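# About Butwood Alterations

Butwood is a mending and alterations shop with a small evening school attached. 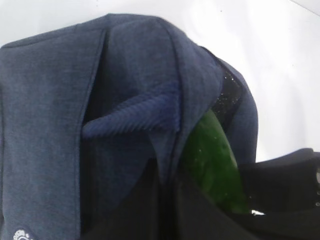
Kinga Katona brought in a coat in our first month and told us she had given up on finding anyone who would still reline a sleeve. She has sent us work ever since, and a line close to hers went on our first price list: we do the jobs other shops turn down.

## What we do

Most of our work is hems, zippers, cuffs and linings. We also take in knitwear, which needs a different machine and more time. Simple hems are ready in 5 days. Relining takes 14. We don't do leather, wetsuits or wedding dresses.

If a repair will cost more than the garment is worth to you, we'll say so before we start. Estimates are free.

## Classes

Afia Lamptey teaches the beginner course and Houda El Ouafi teaches pattern alteration. Each class has 13 places. Machines are provided, but please bring your own scissors. The fall term opens on 23 September 2024, and sign-up is at the counter.

## Who we are

Ilona Vida opened the shop after many years at Weidemann, a uniform maker that has since closed. Two of our pressing tables came from there. Visitación Campos runs the front counter and keeps the order book.

We're at 222 Gundel Street, on the ground floor. The entrance is on the parking lot side. Pickup closes half an hour before the shop does.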